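Reading Room: Series Fiction — The Drunholm Cycle, book 2 (spoilers to chapter 30)

okorent_reader
I would ask members to consider whether the exile of the Matlala court is adequately prepared. The prince surrenders his crown within two pages, and the curse follows at once.

mernenex
I must disagree. The oath in the first book prepares it fully. My copy runs to 600 pages, and the oath appears on 290.

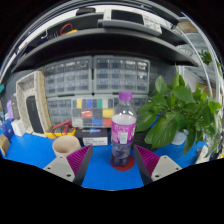
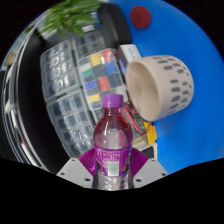
Purple cap, purple label.
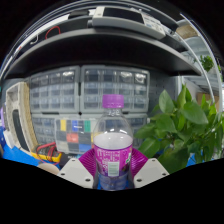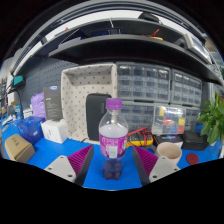
The curse is therefore a debt, and the prince knows it. I do concede that his sister deserved a larger part.

okorent_reader
The oath binds the father — the text never extends it to the son.

matlala_north
Chapter 30 does, in the letter. Please reread the second paragraph.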